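Packing Floor Talk > Automation and Robots > Two-arm cell on the kitting bench, three months in

tapegun_terry
Posted 6:40 am

Long post, sorry, coffee just kicked in. I promised in the spring thread that I'd report back once we'd lived with the robot for a bit, and we've now had ours for 3 months so I figure I've earned an opinion.

Background for anyone new. I'm a lead at a kitting and repack shop, we do small orders for other people's products. Subscription boxes, spare parts kits, sample packs, that kind of thing. There are 9 of us on the day crew. The job we handed over first is the one everybody hated: picking up a small carton, getting the flaps open, holding it while the insert goes in, closing it. All day. Two of my people had wrist braces in their lockers before this started and I was the third if you count the one I refused to wear.

The cell is a two-arm setup that came through an integrator called Barnow. Software side is a thing called Pikari, which is where you show it jobs and where it tells you it's confused. One arm holds the carton, the other does the fiddly part. I was SO skeptical. Cardboard is awful stuff to automate, it flops, every batch creases a little different, and the old machine at my last place jammed if you looked at it sideways.

And I love the thing! I really do. It's slower than my best packer, let me say that before somebody else does. On a good run it does 125 cartons an hour and my best packer walks all over that before lunch. But after lunch is a different story, and at 3 in the afternoon nobody's hands hurt. 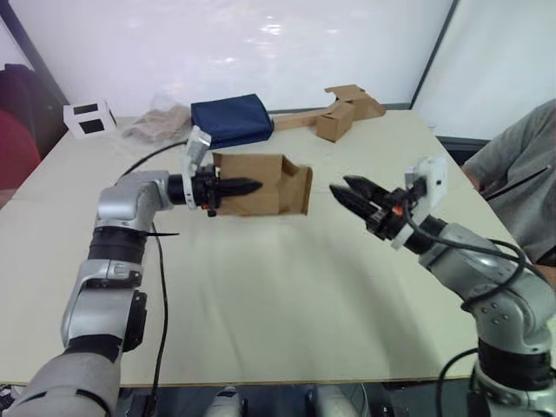
What I didn't see coming was how much of the work would turn into setting things up right. Where do the flats go, how far apart, which way do the flaps face when they come off the stack. We moved our bench stuff around I don't know how many times the first few weeks. My crew had opinions on all of it and most of the opinions were good, because they've been folding these boxes for years and know exactly which flap fights back. The Barnow folks wrote a lot of it down. One of our packers showed them you hold the carton lower on the side wall so the opening doesn't pinch, and they changed the job that same afternoon. She was grinning the whole rest of the shift.

So we've got people who used to tape boxes who now teach a job, watch it, fix it, and teach the next one. We rotate, 2 hours at the cell and then you go do something else. No one lost hours. I know that isn't how it goes everywhere.

Ask me anything, I'm on break till 7.

dockplate
Posted 6:58 am

Glad it's going well but I'm going to be the grump. "No one lost hours" after three months doesn't tell me much. We got a palletizer at my place and for the first half year it was all smiles and rotation charts. Then two people retired and weren't replaced. Then one more left. Same volume going out the door. Nobody got fired, sure, but the crew shrank.

Who decides what happens when somebody on your 9 leaves?

tapegun_terry
Posted 7:04 am

Fair, and I don't have it in writing. I asked and got a "we'd backfill." I believe the person who said it, but I also know that person has a boss.

dockplate
Posted 7:06 am

Get it in writing.

mezzanine_mo
Posted 7:31 am

Not to pile on but the thing I'd push for is pay. If your packers are teaching jobs and clearing faults, that's a different job title. We run a cell from Venkataraman (single arm, suction, totes mostly) and it took our crew 8 months to get the operator rate. Everybody was doing the work from week one. Do not wait like we did.

That said I'm with you on the hands. I'm in my fifties, my thumbs are shot from years of carton flaps, and I wish I'd had one of these twenty years ago.

tapegun_terry
Posted 12:10 pm

OK the pay thing hit home, I brought it up at the noon huddle and there was a lot of nodding. We're putting a list together of what each person does at the cell now that they didn't do before. Wipe down the fingers, check the cables, reset after a drop, teach new cartons, log the bad ones in Pikari. It's a longer list than I thought it would be.

corrugated_kate
Posted 12:45 pm

Question from someone whose boss is shopping for one of these. How does it do when the carton isn't where it expects? Our boxes come off the chute any old way and I can't picture a robot coping with that. We demoed one at Meltevstead (the sister site) and it just sort of stood there till someone nudged the box back.

tapegun_terry
Posted 1:15 pm

Kate, ours has a small camera down by the gripper so it gets a close look before it commits. If a carton is at an angle it comes in, lines up, and has a go. If it's on its side, usually fine. If it's flat upside down with the flaps tucked under, it'll try, then it'll flag you. The flagging is the part I'd test in your demo. Ours used to quit with an error code and you'd have to go find the sheet. Now the message is in plain words and whoever's on rotation sorts it and hits resume.

Other tip, keep the bench surface plain. We had a patterned mat down at first and everything went better once we got rid of it. And leave it some elbow room around each carton. People pack tight because we can feel what we're doing, and the gripper needs open space to come down next to the box.

Bring your own cartons to the demo too!! Bring the ugly ones, the ones from the bottom of the bale. The vendor will have lovely fresh boxes and you'll learn nothing from those.
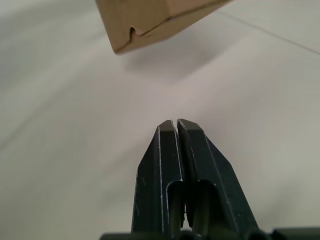 mezzanine_mo replied that ugly cartons are good advice but so is bringing the people who'll be standing next to it. We sent one manager to our demo and he came home talking about speed. The first thing the crew asked when it got here was where the stop button was and whether you could reach it with an armful of flats. You couldn't. Took a week to get it moved.

corrugated_kate
Posted 2:02 pm

Oh that's a good one, writing that down. I'm going to ask if two of us from the floor can go along. Worst they can say is no.

dockplate
Posted 2:20 pm

See, this I agree with. Most of my problem with our palletizer was never the machine. It shows up one morning, there's tape on the floor where your station used to be, and somebody hands you a laminated card. If we'd been asked first I'd probably be in here gushing like Terry.

tapegun_terry
Posted 2:26 pm

I don't gush

dockplate
Posted 2:27 pm

You used two exclamation points on cartons.

flatpack_fern
Posted 4:50 pm

Lurker here, night crew at a place that does cosmetics kits. I want to put in a word for missing the old way a little. When we all packed at one long bench we talked the whole shift. Since the robot came in, whoever's on it is off at the end by themselves watching it. I like the machine! I've gotten really good at teaching it, I did a tuck-top carton last month that everyone said it couldn't do. But it's quieter than it used to be, and a couple of people have said they feel like babysitters.

Has anyone found a way around that?

tapegun_terry
Posted 5:15 pm

Fern, yes, kind of. We turned our cell so the person on it faces the hand-pack bench. Before that they had their back to everybody. Costs a few extra steps to the flats but you can yell across and the jokes still reach you. Also the 2 hour limit helps, anything longer and you start going a little glassy.

And congratulations on the tuck-top, we haven't cracked that one yet. How did you get it to hold the side panels in while the tab goes under? Ours squeezes and the whole thing bows out.

flatpack_fern
Posted 5:38 pm

Grip at the corner instead of the middle of the panel, and close the dust flaps as a separate step before you even think about the tab. I had them as one move at first and it bowed every time. I'll write up the steps when I get in tonight and stick them in the how-to section.

tapegun_terry
Posted 5:41 pm

Please do. Trying the corner grip first thing tomorrow.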